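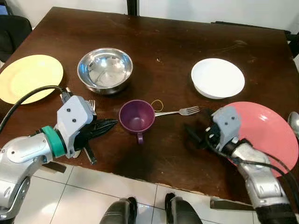 1/ Can it clear a table yet?

Short thread on robots and dishes. I've been asked the same question by enough relatives that I'd like to have one place to send them. My answer is no, with a few small maybes.

2/ Clearing up after a meal sounds like one chore. For a machine it's a pile of separate ones. A plate lies flat and you need to get a finger under the rim. A bowl wants to be pinched at the lip. A cup has a handle, but only on one side. A fork is thin metal lying flat on wood, and if you've ever tried to pick one up wearing winter gloves you know how that goes.

3/ And then there's whatever else is on the table. A rubber band. A receipt. Half a cracker. Your kid clears around it or eats it. A robot has to decide what it is before it can decide whether it goes in the sink.

4/ Look at the fork with its handle tucked partly under the purple cup. You or I would move the cup, or just slide the fork out, and never remember doing it. For the software that's a question of order: which thing first, and what happens to the other one when you do it? I've read plenty of product pages and very few of them mention order.

5/ Skasix has a line on its site saying its kitchen system handles "everyday tableware." I wrote and asked whether that includes a fork lying flat. The reply said the product is "continually improving." So is my tennis.

6/ Plalia was more forthcoming. Yuzhen Guo, who works on their grasping software, told me flat cutlery is still the item she'd least like to be tested on in front of guests. Her phrase was "shiny, skinny and low." Steel confuses the depth camera, the thing is narrow, and there's no room under it.

7/ She also said the hand matters less than people think. I pushed back on that. Fingers that can feel the wood and feel the fork would help a lot, and most of the hands I've been shown can't do much of either. We left it there. 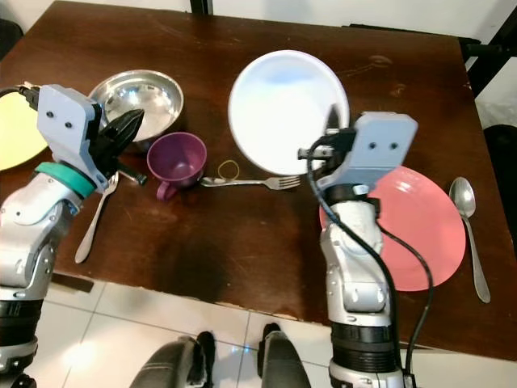
TABLEWARE

8/ Same set of dishes, and I'd rank them like this for difficulty, easiest at the top:

steel bowl
white bowl
purple cup
plates
spoons
forks
rubber band

Argue with me about the plates. I could be talked into putting them below the spoons, especially one that sits close to the edge.

9/ The steel bowl at the top will annoy some of you, given what I said about shiny things. But it has a nice wide rim and you don't need to see it perfectly to get hold of it. A fork gives you no such margin.

10/ Two arms help, in theory. One can hold the cup while the other deals with the fork. In practice a second arm is also one more thing to bump into, and one more thing blocking the camera. With an arm crossing in front of a pink plate, part of the plate is simply out of view from up top.

11/ Money. Bianca Tănase ran the back of house at a cafeteria serving 3,000 meals a week, and she went through the numbers for Nwankwo when they were looking at automated bussing. She gave it 18 months. Their dish line already had a conveyor and that part was fine, it's been fine for decades. The tables were the trouble.

12/ In her trial the machine was given 159 place settings to clear over one afternoon. Her staff had to step in on the cutlery so often that she stopped calling it a trial of the machine and started calling it a trial of her staff. They didn't buy.

13/ To be fair to the other side – that was one site and one vendor, and it was a couple of product generations back. Drenosus says its newer model is much better with spoons. I haven't seen it do spoons. I'd like to.

14/ What would change my mind: 3 things.

An uncut video, normal speed, of a table somebody else set.
A fork under something.
The dishes ending up in the rack, the right way up, with the leftovers scraped off first.

15/ That last one gets skipped in nearly every demo I've watched. The plates are always clean! Picking up a clean plate is a warm-up. Picking up one with gravy on it and keeping the gravy off the floor is the chore.

16/ I do think this gets solved, by the way. I just wouldn't plan a kitchen around it, and I wouldn't put down a deposit. If you work on this and have the uncut video, replies are open and I'll post it whether it makes me look silly or not.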